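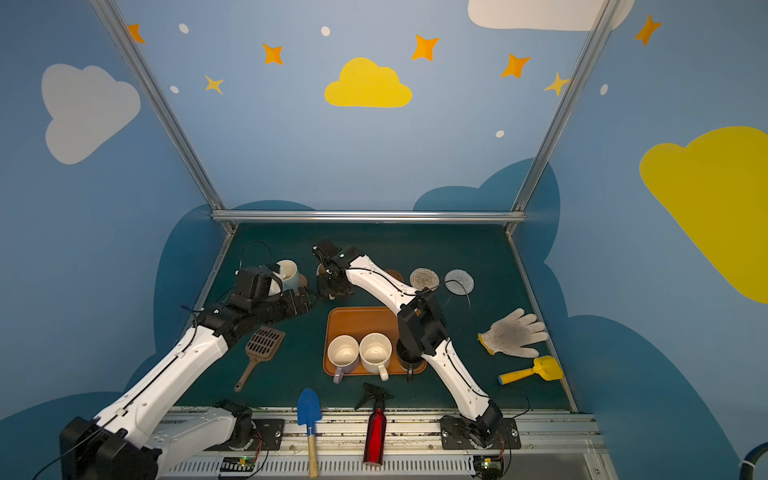
Mugs on the orange-brown tray, woven coasters toward the back.

Open day at Tedura, Grodport

Print this page | E-mail to a friend

Last updated: 25 June 2019
Filed under: Visits and fairs > Home and table

I went to Grodport by the morning bus, a ride of 80 minutes from my town. The open day of Tedura was written in the local paper with only two lines, so I did not know well what to expect. The house is near the old harbor and it has a shop below and the display rooms upstairs. Entrance was free. At the door they gave me a paper map and a pencil, and I used the pencil much more than the map.

Tedura sells things for the table and the kitchen. In the catalog there are 1,634 articles, and I have to say that many of them are mugs. For me this was good news. I collect nothing, but I drink tea all day and I have strong opinions about handles.

The part I liked most was the tea corner. It has light blue walls with cartoon clouds and orange stars, like a room for small children, and the table is a dark teal color. Against this color a plain white mug looks very fresh. I noticed one with a lavender handle and its neighbor with a cream handle. I would never think to paint only the handle, but it makes it easy to know which cup is yours when there are guests.

Coasters have their own story in this house. Some are woven and round, and I saw a beige one made in a spiral, as my grandmother made her mats. The turned wooden ones are from Restwood, a workshop outside the town. A lady at the counter explained me that they let the wood rest until October before they cut it. I had one of them in my hand for a long time. The grooves are pleasant under the thumb, and the weight is right. My only doubt is the cleaning, as tea will surely collect in the rings.
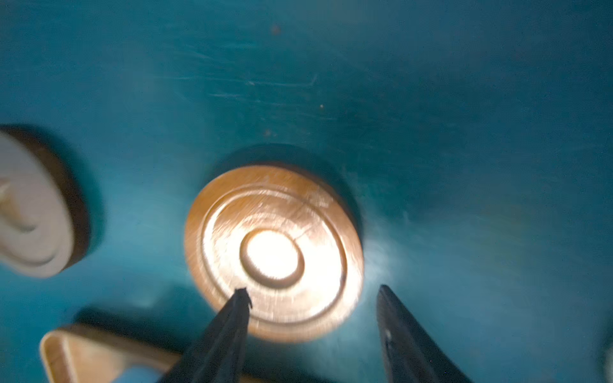
Round wooden piece with turned rings.

I asked about this doubt in the shop, and the answer was a small brush and no soap. I will try. The price was 28 for a set, which I found a little high, but I bought one set anyway.

After this I had a coffee in the yard and came back up to the tea corner for a second look. The light blue mug with white inside was standing on a brown cork coaster, and I thought that cork is maybe still the most sensible choice. It is quiet, it is light and you do not cry if it breaks. A beige mug with a darker band at the rim was next to it. I like such a band, it hides the marks of lips and tea. The white mug on the tray had stains inside, just as mine at home has, and a black one beside it would keep this secret better.

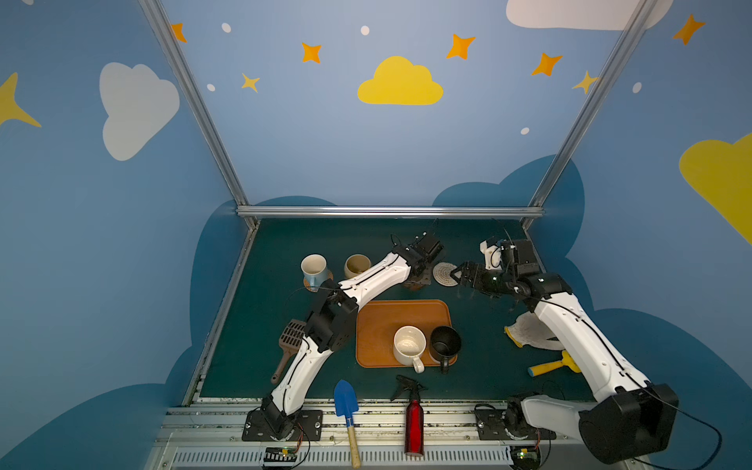

The tray, and some things for the garden

A tray is something I never buy, and my friends also never buy it, and then we all carry cups in three trips. The one here is wooden, orange-brown, with rounded corners. The corners are a good idea for a narrow hallway like mine. I asked if it exists in a smaller size and it does, under the name Sutanto, but it was sold out on that day. They wrote my telephone number on a list.

I was surprised to find garden tools at the same table. There was a blue trowel with a long wooden handle and a red metal spray bottle with a black trigger. The red is very beautiful. I have eleven pots on the balcony and I water them with an old lemonade bottle, so naturally I began to calculate.

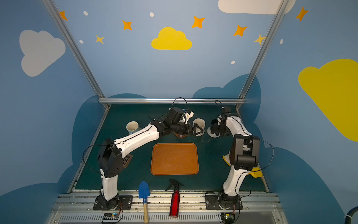 In the end I did not take the spray bottle, because my bag was already heavy with coasters and a jar of honey from the yard. I regret it a little. The shop told me that they can send by post, but the delivery costs almost as much as the bottle, and I think it is nicer to go again.

Some practical notes for those who want to visit. The stairs are steep and I did not find an elevator. The coffee is paid only with coins. The rooms upstairs become full after lunch, so the morning is better if you want to take your time with the cups. The bus back leaves from the other side of the harbor, not from the stop where you arrive, and I had to run for it with my coasters making noise in the bag.

Print this page | E-mail to a friend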